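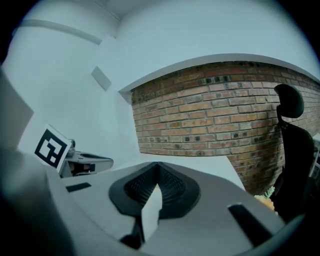

October
By Setareh Kiani

To: Troels Hafstein, Ermont small projects fund
Re: Hernerov hand-held grippers, second progress report

You asked for a plain account of where the money has gone and whether the thing works. The first part is easy. The second part I would put at "sometimes," and I want to explain why I don't trust the better numbers yet.

The build is still happening in the shared workshop, at the two tables by the brick wall. We have a working pair of hand-held grippers. A person carries one in each hand and does a job with them, and the recordings are supposed to teach an arm to do the same job later. We do not have the arm. The plan in our application had it arriving after the grippers were settled, and I would keep it in that order even if Maluleke offers us an earlier slot, as they have hinted they might.

Of the 700 dollars you released for this stage, most went on printing, pad material and fasteners. I had budgeted for one round of shells and we have now done 5. The first ones cracked at the handle. The next fit my hand and no one else's. I don't count the later ones as progress so much as paying for decisions we should have made on paper. The receipts are in the folder, including the ones I'd like to forget.

The pads have improved. The textured faces hold better than the flat ones we started with, and they no longer peel at the corners after a long evening. What I can't tell you is how much of that is the texture and how much is that we finally learned to clean the shells before gluing. We changed both in the same week. That was my mistake, and it means the line in our last report crediting the new pads should be read with some doubt.

Our main test is still picking up household things by whatever edge they offer: boxes, cups, tubs, bins. Thin rims were the weak point all summer. A wide plastic bin looks like an easy item because it weighs so little, but the whole thing hangs from one small pinch, and if the grip is a bit off to one side the bin swings and the rim walks out of the pads.
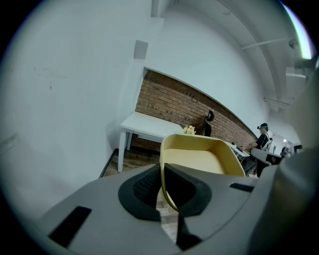
Our log gives 80 percent clean lifts for empty bins on the current pads. Please don't quote that anywhere. Nearly all of those lifts were done by me, and I have been doing this for months. I know how to tilt my wrist when something starts to slip, and I do it without thinking. When newer people try, the rate drops, and we have too few of their attempts to write down a figure I'd stand behind. A good score from a practiced hand says more about the hand than about the tool. An arm will have no such habits unless the recordings teach them, and whether they do is the very thing we haven't tested.

Loaded bins are worse. We tried a few with rags and a few with hardware, then stopped after the hardware ended up under the bench. I have left this out of the log until we agree on what counts as a fair load.

There is also the matter of Trernoditz, the software we are using to line up the two grippers' movements. Its makers describe setup as quick. Ours took 2 weekends, and it still loses track when a marker card is turned too far away or a sleeve gets in front of it. We can work around that by moving slowly. I don't love a workaround that changes how people move, when how people move is what we are recording.

What I'd like to do next is dull. Stop changing the shells. Freeze the pads as they are. Get people who did not build the grippers to do the same bin lifts on the same table, and keep every failure in the log. If their results come out anywhere near mine, I will be more cheerful in the next report. If they don't, we should talk about the pad shape before anyone spends money on an arm.

I am not asking for more funds at this point. I would ask for more time on the current stage, and for your agreement that the public demo be put off. A demo would go fine, and I could make it go fine tonight, but it wouldn't tell you much about what you're paying for.

If you want to come by and try the grippers yourself, evenings after 5 are best. Wear short sleeves, and bring a bin of your own if you have one with an awkward rim.

S. Kiani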